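4. Edge Friction and Resoled Footwear

Shares 74
Comments 3

4.1 Scope of the friction tests

Section 3 dealt with the rental records kept at the Nuvholm climbing centre and with the rate at which shoes were withdrawn from the rental wall. The records give the date of each withdrawal and the reason entered by the desk, but they say little about the state of the rubber when a shoe was taken out. A shoe marked "worn" may have had a hole at the toe or may only have felt slippery to the person who returned it. The tests reported in this section were set up to separate those two cases. They ask whether friction at the front edge of the sole falls in a measurable way before the rubber is visibly thin, and whether a factory resole brings it back.

Three shoe models were used. The Rener is a flat, lined shoe sold mainly to gyms. The Ladefoged has a slight downturn and a softer sole compound, and is rented at Nuvholm to people who have passed the lead course. The Flammont is a lace-up shoe with a stiff midsole, no longer in production, of which the centre still holds a fair number. All three had been rented under the same rules, cleaned with the same spray and stored in the same open racks, so differences in storage were left out of the analysis.

The sample was 205 single shoes. Pairs were split because left and right shoes were found to wear differently in the pilot work, and treating a pair as one unit would have hidden the difference. Each shoe carried a written tag inside the tongue, and the tag number was the only label available to the person running the rig. Model could not be hidden, given the shapes of the shoes, but rental history and resole status were.

4.2 Rig and loading

Friction was measured on a sliding rig built from a linear stage, a load arm and a single-axis force gauge. The shoe was mounted on a rigid foot form cut to the median size for the model, and the form was held at a fixed angle so that only the front edge touched the test surface. A shoe that didn't fit the form within one size was left out. Padding the form to take up slack was tried in the pilot and dropped, as the padding sheared under load and added its own movement to the trace.

The test surface was a textured panel of the type fitted to the slab area at Nuvholm. Panels were taken from a single delivery. Panel texture changes with use, and a fresh panel gives higher readings than one that has been climbed on. Every panel was therefore run in with a scrap sole for 1,000 passes before any test shoe was placed on it, and was retired after 3,000 passes in total. A reference block of unused Rener sole rubber was run at the start and end of each session. If the two reference readings differed by more than the limit set in the protocol, the whole session was discarded and repeated on another panel.

Load was applied as dead weight through the arm. The two levels used, low and high, were chosen to stand for a foot that is smeared lightly and a foot that carries most of the body. Peak force at the onset of sliding and mean force during steady sliding were both recorded. The ratio of each to the normal load is reported as the static and sliding coefficient. Most of what follows concerns the static value, as it is the closer match to what a climber means when a shoe is said to hold.

Soles were brushed with a nylon brush before mounting and were not touched again until the run had ended. No solvent was used. Chalk on the panel was removed by vacuum between shoes. Room temperature and humidity were logged by a unit mounted beside the stage, and runs were allowed only inside a narrow band of both.

4.3 Wear grading

Before the friction runs, each sole was graded by eye on a five-step scale, from unused (grade one) to rand exposed (grade five). The grading was done by two people working apart, using a printed sheet of reference outlines. Where their grades differed by one step the higher grade was kept. Where they differed by more, the shoe was set aside and graded a third time by Teresa Ní Bhriain, who had drawn up the scale and did not take part in the first round.

Thickness at the toe was also measured with a pin gauge at five fixed points. The gauge is pressed by hand, and soft rubber gives under the pin, which makes the readings on the Ladefoged less steady than those on the other two models. The median of the five points was used in place of the mean to limit the effect of a single deep reading. Hardness was taken with a standard shore gauge at the ball of the foot, away from the worn area, and again at the toe where enough rubber remained.

Figure 4. Table with two hand-held grippers.

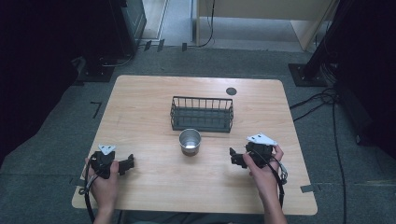 Agreement between the two graders was good at either end of the scale and weaker in the middle. Grades two and three gave the most trouble, and the trouble was not evenly spread over the models. On the Flammont, which has a squared-off edge when new, early wear shows as a bright rounded band and is easy to see. On the Rener the moulded edge is already rounded when it leaves the factory, and a lightly used shoe is hard to tell from one in regular service. For the models reported in Section 4.4, grades two and three were merged for the Rener only. The unmerged results were also run and led to the same ordering.

4.4 Results

At low load, static friction did not fall steadily with wear. In all three models the unused shoes gave lower readings than shoes at grade two. The usual explanation for this is the mould skin left on new rubber, and the hardness readings are in keeping with it, with slightly higher values at the toe of unused shoes than at the toe of shoes at the next grade. Between grades two and four the low-load readings were close to flat for the Rener and the Flammont and fell for the Ladefoged. Grade five shoes were lower again, as expected where the rand material has begun to carry the contact.

At high load the pattern was clearer. Readings fell from grade three onward in every model, and the fall was steepest in the Ladefoged. The sliding coefficient followed the static one closely, with less scatter. The stick-slip seen in the pilot traces was present in the Flammont runs alone and was strongest on shoes with long storage periods between rentals.

Thickness was a poorer predictor than grade. Once grade was in the model, adding median thickness made little difference to the fit. The reverse did not hold. Grade still improved the fit after thickness had been entered, which suggests that the graders were picking up edge shape or surface glaze as well as loss of material. Glaze was not scored as a separate item on the sheet, and the present data can't divide the two.

Of the shoes tested, 74 had been resoled at least once. Resoled shoes were graded on the replacement rubber, so that a freshly resoled shoe was entered as grade one whatever the age of its upper. Compared within grade, resoled Rener and Flammont shoes gave static readings in line with those of shoes on their first sole. Resoled Ladefoged shoes were lower at high load. The replacement rubber used by the resoler is a harder compound than the one fitted by the maker, and once toe hardness was added as a covariate the difference shrank to a level that could not be told apart from session noise.

The left and right split noted in the pilot was found again. Right shoes were graded higher on average in the Rener and the Ladefoged, and the gap was widest in shoes withdrawn during the October beginner courses. It did not appear in the Flammont. We have no record of which foot a renter favours, and the layout of the beginner wall, where most routes start from the left, is one possible cause among several.

4.5 Sources of error

The foot form is the largest known weakness. A rigid form doesn't spread under load as a foot does, and it holds the toe box in a shape that no renter may ever have given it. A stiff shoe such as the Flammont is likely to be less affected by this than a soft one, and part of the steeper fall in the Ladefoged could be a product of the mounting. A second form with a jointed toe was cut but arrived too late for the main series.

Sliding speed was fixed. Rubber friction varies with speed, and a foot that slips on a slab passes through a range of speeds in a short time. The static value is less open to this objection, although the onset of sliding was itself picked from the trace by a threshold rule, and a different threshold moves the result. Halving the threshold lowered all static values by a similar share and left the ranking of models and grades unchanged.

Shoes entered the sample only on withdrawal or resole, with the unused shoes drawn from stock. Shoes in good order that stayed on the rental wall were never tested. Grades two and three are thus made up largely of shoes taken out for reasons other than the sole, such as torn closures or stretched uppers, and these may have had a history of hard use that the sole does not show. A draw from the rental wall itself would remove the problem at the cost of taking stock out of service.

The desk entries were compared with the grades after the rig work had closed. The last shoe was run on 2020-07-12 and the tag list was opened after that. Among shoes entered as "worn", every grade above one was present. The entry "slippery" was used less often, and fell mainly on the Ladefoged at grades three and four, where the high-load readings had already dropped while the rubber at the toe was still of workable thickness. The rental intervals for those shoes are taken up in Section 5, together with the cost of an earlier resole.

Shares 74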